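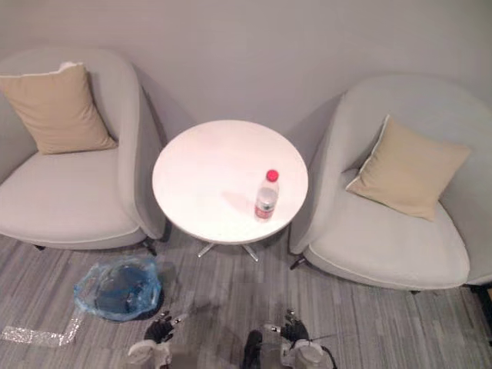
Nouhaila Lahlou acha que um robô com duas mãos é demasiado ambicioso para uma oficina partilhada, e disse-mo logo na primeira noite, com toda a franqueza: que começássemos por um braço só, preso a uma bancada, e que depois se veria. Ouvi, agradeci e fiz o contrário. Por isso é com enorme alegria (e algum cansaço, confesso!) que a Oficina Gemosgate anuncia a abertura dos planos do Clilico, o robô de dois braços que andamos a montar à noite, entre paletes de contraplacado e uma impressora 3D que faz mais barulho do que devia.

Chamo-me Anežka Kolář e sou eu quem coordena a montagem. A partir de outubro, os desenhos, a lista de peças, o esquema elétrico e o código de controlo ficam disponíveis para quem os quiser usar, copiar, estragar e melhorar. Demos ao pacote o nome de Fidevau, e inclui também as nossas notas de montagem, com os erros todos lá dentro. Há uma página inteira sobre um conector que liguei ao contrário duas vezes - na segunda já eram quase onze da noite, mas isso não serve de desculpa.

O Clilico tem punhos brancos e mãos pretas com dedos articulados, e o que queremos dele é uma coisa muito caseira: que apanhe do chão o que ficou por lá. O exercício que mais nos tem ocupado é o do saco de plástico. Parece simples, não parece? Um saco azul, amachucado, em cima de uma alcatifa cinzenta às riscas. Só que o plástico é translúcido, muda de forma ao menor toque e as dobras confundem a câmara. Uma garrafa de água em pé numa mesa branca é um descanso ao pé disto. Por isso treinamos com mobília a sério, poltronas, almofadas e uma mesa redonda, tudo coisas que existem em qualquer sala e que obrigam os braços a contar com obstáculos.

Foram mais de 284 horas de trabalho até chegarmos à versão que agora publicamos. Uma boa parte foi para os cabos. Se alguém me tivesse perguntado no início onde ia gastar as noites, eu teria dito nos motores, ou no software, e teria errado por completo! Os cabos prendem, torcem, puxam pelo punho quando ele roda, e a folga certa num movimento é folga a mais no seguinte. O Ľudovít Murín redesenhou a passagem do cotovelo 14 vezes. A última ficou boa, e é essa que vai nos planos (as outras também vão, numa pasta à parte, para quem gosta de arqueologia).

Outra decisão que nos deu que pensar foi a força dos dedos. Com pouca, o plástico escorrega. Com muita, o dedo fecha em cheio sobre si próprio e o motor aquece. Acabámos por limitar a corrente em cada dedo e por deixar esse valor num ficheiro de texto que qualquer pessoa consegue abrir e mudar, sem recompilar nada. O Vratislav Vrabec tratou dessa parte, e deixou comentários no código que se leem melhor do que muitos manuais que tenho na estante.

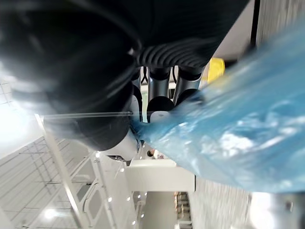 Quanto custa montar um Clilico em casa?

Nós gastámos 2.124 euros em peças, já com os dois braços e as duas mãos, mas sem contar com as ferramentas da oficina. Quem tiver de comprar uma impressora 3D e uma estação de soldar deve somar isso à conta, e quem quiser poupar pode montar primeiro um braço e acrescentar o outro mais tarde. Os planos permitem-no (sim, Nouhaila, tinhas a tua razão).

Para o lançamento vamos abrir as portas do espaço Kadlec, das 18h00 às 22h00, com o robô ligado e as caixas de peças abertas em cima da bancada. Podem mexer, perguntar, trazer o vosso próprio projeto encravado. Haverá também uma oficina prática de montagem da mão, com 22 lugares, em que cada pessoa monta um dedo completo do princípio ao fim: tendão, mola, sensor e calibração. Não é preciso saber programar. Convém ter paciência com parafusos pequenos, e quem usa óculos para ler que os traga, por favor, que os parafusos são mesmo pequenos.

O que ainda não está pronto: a base com rodas, que por agora é um protótipo teimoso, e a deteção de objetos transparentes, em que continuamos a trabalhar. Também não temos kits para venda. Várias pessoas perguntaram, e fico contente com o interesse, mas somos uma oficina partilhada e não temos braços para embalar caixas (os do Clilico ainda não chegam lá!). O pacote Fidevau traz as referências de cada peça, com alternativas para as que costumam esgotar.

As inscrições para a oficina fazem-se ao balcão da Gemosgate ou por telefone, ao fim da tarde. Jornalistas e escolas que queiram ver o robô a trabalhar com mais calma podem marcar uma visita antes da abertura - o Kamil Hudec trata das marcações e da disponibilização de imagens e esquemas em boa resolução. Para perguntas técnicas, peçam para falar comigo. Respondo a todas, embora às vezes demore um bocadinho.

Contacto para a imprensa: Kamil Hudec, Oficina Gemosgate, espaço Kadlec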